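El brazo no agarra siempre en el mismo sitio. ¿Calibración o mecánica?

Raquel Fonseca
2025-03-26

¡Hola a todos! Llevo desde el otoño montando un brazo en el taller compartido de Salgado (sí, el del altillo, los que habéis ido ya sabéis el frío que hace) y por fin se mueve como toca. La idea es que recoja cacharritos de una mesa y los deje donde yo le diga: tazas, fruta de juguete, el bote de kétchup de mentira de mi sobrina, cosas así. La cámara mira la mesa desde arriba y de ahí saco las coordenadas. 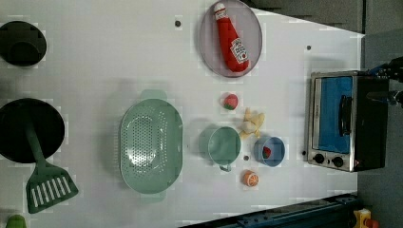

El caso es que en el centro de la mesa va de maravilla, pero según me voy hacia los lados se desvía unos milímetros, y con las piezas pequeñas ya es un desastre: la fresa la empuja en vez de cogerla. Con el colador no pasa, claro, porque es enorme y da igual por dónde lo pilles. He repetido la calibración 4 veces con los mismos puntos y el error sale siempre parecido. ¿Lo veis cosa de la cámara o tengo holgura en la base?

Amândio Rebelo

Si el error se repite igual, la holgura la dejaría para el final, que la holgura suele bailar. A mí me suena a distorsión de la lente sin corregir. ¿Cuántas fotos del tablero usaste? Yo con cinco no conseguía nada decente y con 15, inclinando bien el tablero y llevándolo hasta las esquinas, se me arregló casi todo. Y otra cosa: si calibras a ras de mesa y luego apuntas al borde de una taza, que está más alto, te vas a desviar más cuanto más lejos estés del centro. Mete la altura de cada objeto en la cuenta, aunque sea a ojo, y nos cuentas.

Marlene Carrier

¡Lo de la altura, totalmente! Me tuvo tres tardes loca.

Dale Fraser

Yo apretaría los tornillos de la base y listo. El mío hacía algo parecido y era eso, aunque el mío es un Sondley viejísimo y tampoco lleva cámara, así que igual no te sirve.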